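Leltia Users Board > Maintenance and Setup > Two-arm cells
Topic: Cable strain and wrist camera drift on the cloth cell

hbaxter_callum
Posted August 19, 2023

I am responsible for the upkeep of one bimanual cell at our Genham site. The cell runs cloth handling on a marble-pattern top with lavender walls on the back and both sides. Since the last service, the left wrist camera has been losing its connection during high lifts. The fault log shows 6 dropouts in 302 cycles, all of them with the left arm raised. The right arm has had none.

The following has been done so far. The left camera cable was replaced with a new one of the same length. The connector at the camera was cleaned and reseated. The port on the computer was exchanged with the one for the right arm, and the fault stayed with the left arm.

The cloth is lifted by its two upper corners and held stretched between the grippers before it is laid down.

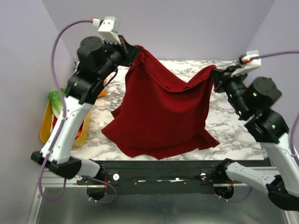 Our written procedure calls for a free loop at the wrist large enough that the cable is never pulled tight at full reach. The loop on the left arm meets that requirement. I would therefore appreciate guidance on where else the strain could be entering before I order further parts.

Callum Baxter
Cell Maintenance, Genham

m_fortin
Posted in reply to hbaxter_callum

Thank you for the detailed account. My recommendation is to inspect the cable where it passes the base, before it goes down through the opening in the frame. A generous loop at the wrist is of little use if the lower end is free to move. Each lift draws a small length of cable upward, and the weight below the table pulls it back. On our Fetach cells we fix the cable to the frame at one point under the bar and allow no movement below that point.

Please also state whether the cable is clipped to the upper arm link, and at how many places.

Mélanie Fortin

erick.urio
Posted in reply to m_fortin

I must respectfully disagree with fixing the cable at the frame as a first step. We did so on two cells and moved the wear from the base to the elbow. The cables failed sooner than before. Our present practice is one soft strap on the upper link, loose enough to turn a finger under it, and nothing rigid below.

I would also question the size of the loop. A wide arc swings when the arm changes direction, and that swing is carried directly into the camera plug. Shortening the loop by 50 mm cured a very similar fault here.

Erick Urio

hbaxter_callum
Posted in reply to erick.urio

To answer Ms. Fortin: the cable has no clips on the upper link at present. Two were fitted originally and were taken off when the cable was changed. I can find no record that they were put back.

T_Nunez
Posted in reply to hbaxter_callum

That omission should be corrected before any other change is made. If the clips, the loop and the frame fixing are all altered together, the cause will remain unknown.

I would add that the camera mount screws should be checked at the same time. Our schedule, which was adopted from the Ó Néill workshop notes, calls for this every 2,000 cycles. A mount that has worked loose will let the camera tilt under cable load, and the picture may shift well before the connection drops. Mr. Baxter's title mentions drift, but his post does not describe it.

Trinidad Núñez

hbaxter_callum
Posted in reply to T_Nunez

The drift is small and shows up when the calibration sheet is read at the end of a shift. The left camera reads low. I had treated it as a separate matter.

The two clips have been refitted in their original positions and the mount screws have been tightened. One of the screws took nearly half a turn. The loop has been left as it was.

m_fortin
Posted in reply to hbaxter_callum

Half a turn is considerable. Please recalibrate before returning the cell to use, as the earlier values were taken with the mount loose. I maintain my view on the frame fixing and note Mr. Urio's objection. The arms on his cells are of an older pattern and the elbow housing is narrower.

erick.urio
Posted in reply to m_fortin

The elbow housing is the same on both. Only the cover differs. I can supply the drawing.

halfdan_h (moderator)
Posted in reply to erick.urio

The question of elbow housings has been moved to its own topic under Hardware Revisions. Mr. Baxter is asked to report here once the cell has completed another 302 cycles, so that the two runs can be compared.

Halfdan Hafþórsson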